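Let the shop close for lunch

Mar 18, 2023

When I moved to Toltdale, it annoyed me that the small shops closed in the middle of the day. I came from a big city where everything was open, and I thought closing was a sign of laziness. Now I think the opposite, and I want to defend the closed door.

The council of Toltdale wants all 188 shops in the centre to stay open without a break from June. They say that visitors from Zustlow expect it. Maybe they do. But a visitor stays for 2 hours, and the person behind the counter stays for years.

My baker starts work when I am still asleep. If she eats standing up, between two customers, she is not resting. I also changed my own habits. I buy bread in the morning, and I have never gone hungry because of it.

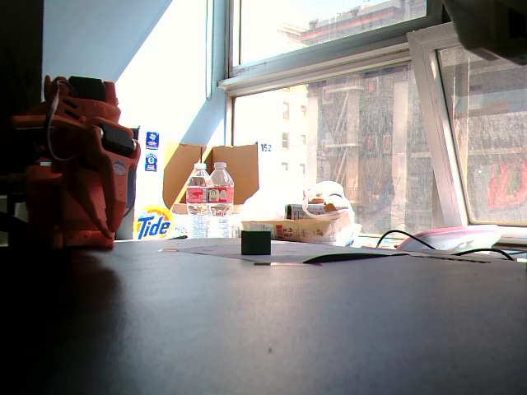
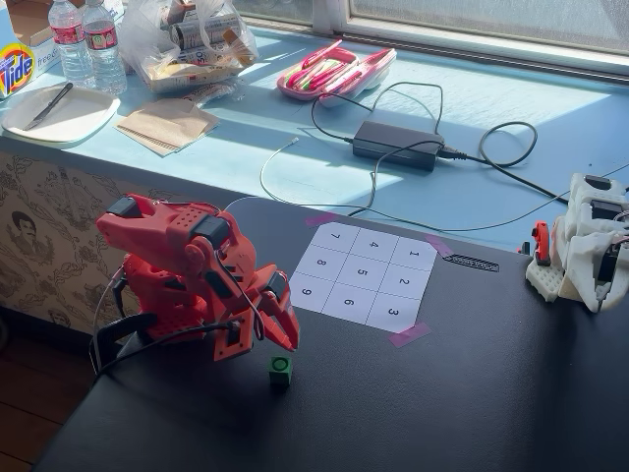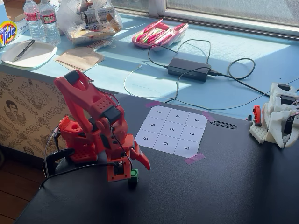
A small green block on a dark table.

Some people answer that nobody is forced to work at noon, and that the owner can hire help. With what money? A shop with one owner and one oven cannot pay a second person for the quietest hour of the day. I would ask the council to leave the choice to each shop, and to print the hours clearly on the town map.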